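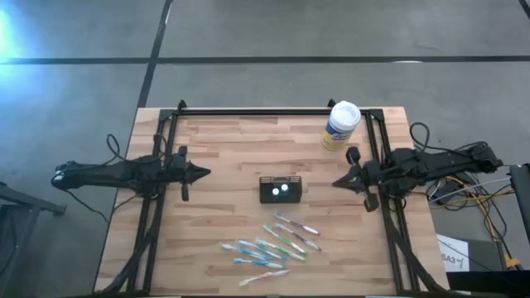
Matching sorbent to building: an interview on dehumidification in small archives

Parnard stores paper records for county offices and a few private clients. Its older building, a former dry-goods warehouse, was fitted with desiccant dehumidification in April, and the records manager, Marisol Salazar, agreed to go over the results. The conversation was held on 6/28/22 and has been shortened.

The starting point was a set of hygrometer logs. Relative humidity in the lower stacks had been swinging by 30 points between winter and late summer. Salazar said the average had looked fine on paper, and that the average was the wrong number to watch. "Paper tolerates a fairly wide band if it stays put inside it. What cockles a ledger is the cycling. The binding and the text block take up moisture at different rates, and the sewing gets pulled."

The old system was a pair of refrigerant units. These cool air below its dew point and drain off the condensate, and their capacity drops as the room gets colder. The stacks are held cool all year, so the coils iced and the units spent much of their time in defrost. "You pay for the run time and get very little water out of it," she said.

A desiccant rotor works on a different principle. Room air passes through a slowly turning wheel coated with silica gel, which adsorbs water vapor, while a smaller stream of heated air passes through another sector and carries the moisture outside. Output holds up well at low temperatures. The drawback is heat: the dried air leaves warmer than it went in, and some of that load has to be taken out again by the cooling plant.

Parnard took proposals from Flultov and Orlandini. Flultov offered the larger rotor. Orlandini offered a smaller one plus two weeks of air-sealing work on the loading doors. Salazar chose the second. "Infiltration was most of the moisture load. Sizing a machine to dry the parking lot made no sense to me." 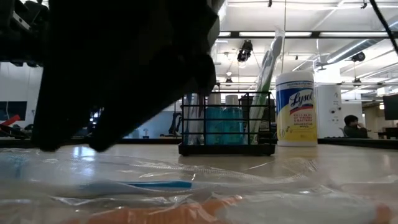
Prostum, which maintains the cooling plant, had argued for the larger rotor on the grounds that a small unit running near capacity leaves no margin in a wet August. Salazar accepts the point in part. The ducts were sized so that a second rotor can be added without opening the ceiling - a modest cost at the time of installation.

The control sequence took longer to settle than the hardware. The first setpoint was a fixed relative humidity, and the rotor cycled on and off each time the cooling plant moved the air temperature. It now follows dew point, averaged over 10 minutes. "Dew point tells you how much water is in the air. Relative humidity tells you that and the temperature mixed together, and the controller can't separate them."

The lower stacks hold 386 shelf units, and data loggers are placed at floor level and at the top shelf in every other aisle. The outside corner still reads damp at floor level. She suspects the slab and plans to leave the bottom shelves there empty until the readings have covered a full summer.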